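Sestberg Parish Registers: Transcribed Entries

README for the second release

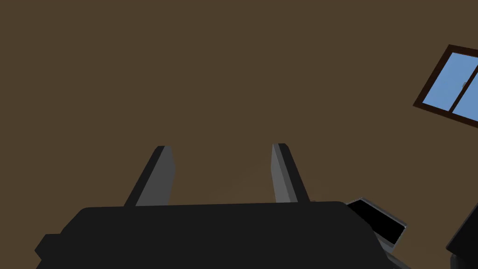
Souad Belhaj wrote back after the first release that the burial entries were more useful to her than the baptisms, and asked why the two had been put in one file when the clerks kept them in separate books. They are now in separate files. The old combined file has been dropped.

What is in this release

562 entries copied from the registers of Sestberg and the chapel at Madport. The files are plain comma-separated text in UTF-8, one entry per row.

baptisms.csv
burials.csv
marriages.csv
places.csv
changes.txt

The first three have the same opening columns, so they can be joined if you want the old layout back. places.csv lists every farm and hamlet name found in the entries, with the spelling we settled on and the spellings we found.

Columns shared by the three entry files

entry_id: a number that stays the same between releases. Numbers of deleted entries are not used again.
book: the register the entry comes from.
page: page number as penciled in the book. Two books have no numbers, and for those we counted from the first written page.
date_as_written: the date exactly as the clerk gave it, feast days included.
date_iso: our reading of the date. Blank if the year is in doubt.
name_as_written: spelling kept, abbreviations kept.
name_std: a standard spelling for searching. Do not cite this one.
note: anything else, mostly ink damage and crossed-out words.

How the entries were copied

Each page was read by one person and checked by another. Tsegereda Kassa and Ezequiel Maldonado did the first reading of the Sestberg books, and Adesuwa Omoregie checked them. Abdelilah El Fassi read the Madport book alone. It has been checked only in part, up to page 26. Treat anything after that as a draft.

Where the two readers disagreed and could not settle it, both readings are given in the note column with a slash between them. There are 15 of these, nearly all surnames.

Known problems

The marriage book has a gap of nine years. The pages were cut out before the book was filmed and we have not found a copy.

One clerk wrote u and n the same way. Names such as Haun and Hann can't be told apart in his pages, and name_std follows whichever form turns up elsewhere in the family.

Ages at burial are often rounded. We copied them as they stand — do not work out birth years from them without another source.

In the first release the Madport chapel was listed under its farm name, Helmy. It is now Madport everywhere, and Helmy is kept in places.csv as an older form.

Terms of use

Free to use and share, including in printed family histories. Please name the release you used, as entries do get corrected. The scans of the books are not part of this release and have to be requested from the archive.

Corrections

Send the entry_id, the column and your reading. A line on how you know helps a lot, above all for surnames. Corrections received by the end of October go into the next release, and later ones wait for the one after.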